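Skustley Evening Learning Center
Progress report to the Rizvi Fund, second period
Prepared by Dayana Manríquez, program manager

Summary

The evening classes in English, basic math and citizenship preparation ran as planned through the second period of the grant. Enrollment stands at 186 adults, up from the first period. We opened the math class we had described in the proposal, moved two English groups to a later start time, and finished the first part of the room work at the Wastus Street building. The citizenship group is smaller than we wanted, and the tutor training is behind schedule. Both are covered below.

Classes

We now run 11 groups a week. Most are English at the beginner and lower intermediate levels, which is where the waiting list has always been longest. The advanced group started with a full register and then thinned out when a warehouse on the east side changed its shifts. We spoke with the learners who left, and most of them asked for a later class. Starting the group at 7:30 p.m. brought several of them back.

The math class is taught by Mudassar Bangash, who wrote the course outline himself after looking at the entry tests used by local training programs. It covers fractions, percentages, measurement and reading a pay stub. Learners asked for the pay stub unit to be longer, so he split it over two evenings. A few people who signed up for math have now asked to join an English group as well, mainly for help with word problems.

Citizenship preparation has been harder to fill. The class meets on Monday, the same evening as a popular church program nearby, and we did not know about the conflict when we set the timetable. We will move it to another evening at the start of the next period. The learners who did attend came regularly, and the practice interviews were rated the most useful part of the course on the feedback forms.

Attendance

Attendance was steady except during the two weeks of heavy snow, when the buses stopped early. We canceled classes on the worst nights and phoned people in the afternoon to let them know. Phone numbers on file were out of date for a good number of learners, and some people made the trip for nothing. We have since asked everyone to fill in a new contact card, and teachers now check the cards at the start of each month.

The child care room remains the main reason parents give for being able to come. It is at its limit on the busiest evenings. We have kept to the staffing ratio in our license and have had to turn away a few families. A second room would solve this, but it would need its own sink, and we have not yet priced the plumbing.

Room work

The old stockroom on the ground floor is being turned into a fourth classroom. The walls are patched and painted, the lighting has been replaced, and the door has been widened to meet the access requirements. The electrical inspection passed on the second visit. The first visit found an outlet too close to the radiator, and the contractor moved it at no extra charge.

Flooring took longer than expected. Part of the subfloor near the back wall was soft and had to be replaced before anything could be laid over it. This used most of the contingency line, as shown in the budget note. The room should be ready for classes in March.

Furniture is the remaining item. The teachers want shared tables in place of individual desks, so that groups can work together and spread papers out. A pale surface and a rounded outline were the two preferences that came up most often at the staff meeting — the current tables have sharp corners and the aisles are narrow. 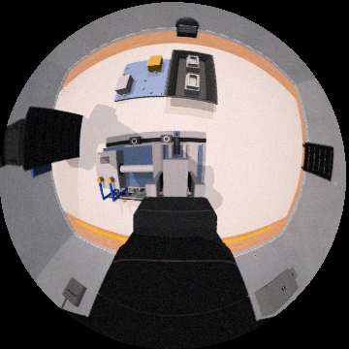
White tabletop with a rounded, wood-toned edge (computer rendering).

We have asked for quotes from 3 suppliers and have received two. Folus offered the lower price but a longer delivery time. We will wait for the last quote before ordering, and will keep using the folding tables from the hall if the delivery runs past the opening of the room.

Tutor training

The proposal promised two rounds of training for volunteer tutors. One has been held. The second was put off when our trainer took a full-time position elsewhere, and finding a replacement took most of the period. The new trainer begins next month. Of the tutors who finished the first round, 4 are now paired with beginner learners for an hour before class. The pairs set their own topics. Filling in forms and talking to a doctor's office come up most.

Tutors have told us they would like more guidance on what to do when a learner cannot read in any language. The first round touched on this only briefly. The second round will give it a full session.

Materials

The beginner workbooks arrived in time for the first week. The teachers are happy with the reading passages and less happy with the audio, which is only available online. Several learners have limited data on their phones. We now play the audio in class and leave the computer room open for an extra half hour afterward.

Budget note

Spending is in line with the plan on salaries, materials and child care. Room work is over its original line by the cost of the subfloor repair, covered from contingency. Training is underspent and will catch up when the second round is held. We are not asking for any change to the total. We do ask for permission to carry the unspent training money into the next period, and a separate letter on this is attached.

Plans for the next period

Move the citizenship class to a new evening and advertise it again through the clinics and the two grocery stores that display our flyers. Open the new classroom. Hold the second tutor training. Get a price for the sink and plumbing in the possible second child care room, and include it with the next report.

Questions about the classes or the accounts can be sent to Dayana Manríquez at the center office. Mudassar Bangash can answer questions about the math course, and his outline is available on request.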